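# How to Set Up a Three-Bin Sorting Routine at Home

Updated 2018-06-20

Most kitchens send far more to the trash than they need to. A simple sorting routine fixes a lot of that, and you can set one up in an afternoon with things you already own.

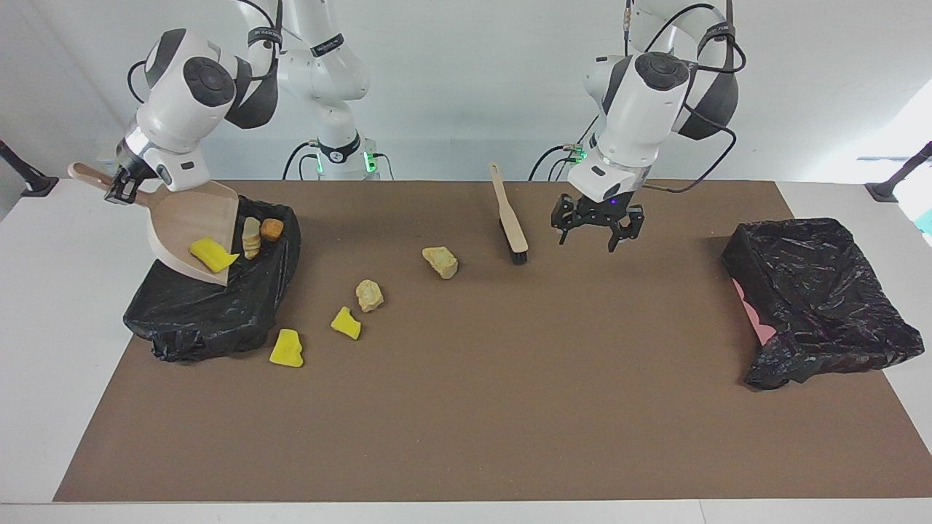
Before you buy anything, find out what you throw away. Keep a notepad near the trash can for one normal week and write down what goes in. Skip weeks with guests or holidays. My own list was mostly vegetable peelings, coffee grounds and plastic film, and that told me how big each bin had to be.

## What you need

- One 13-gallon can for trash
- One bin of the same size for recycling
- One small pail with a lid for food scraps
- Bags for the trash can only
- Masking tape and a marker

## Step 1: Check your local rules

Look up what your hauler accepts. Rules change from town to town. Here in Drendard, glass goes in with the other recycling, but in Vonel it has to be taken to a drop-off site. Print the list and tape it inside a cabinet door.

## Step 2: Place the bins

Put the scrap pail closest to where you chop. The other two can go under the sink or along a wall, side by side. If the recycling bin is in another room, people will use the trash can instead.

## Step 3: Line the trash can

Open the bag all the way and fold the top over the rim by a few inches. Push the bottom down with your hand so there is no trapped air under it. If the bag slips, tie a small knot in the loose part at the back - this works better than the rubber bands sold for the purpose.

Leave the recycling bin without a bag. Many sorting plants can't take bagged material.

## Step 4: Label everything

Write two or three common items on each label, such as "cans, jars, cardboard." A label that only says "recycling" doesn't help much. My neighbor Lesego Dlamini drew hers as pictures for her kids, and they learned it faster than mine did.

## Step 5: Deal with the scraps

Put a sheet of newspaper in the bottom of the pail. Empty it every 2 days in warm weather. Keep meat, fish and grease out unless your town collects them.

If the pail starts to smell, wash it with hot water and dish soap, let it dry, and shake in a spoonful of baking soda. Fruit flies usually mean the lid isn't closing. You can also freeze the scraps in a container until collection day.

## Common problems

**The trash bag tears.** It is overfilled, or something sharp went in. Wrap broken glass in newspaper and tape it shut.

**Recycling gets rejected.** Food left in jars is the usual cause. A quick rinse is enough.

**The bins fill unevenly.** Swap sizes after the first month. By November we had moved to a smaller trash can and were taking it out once a week.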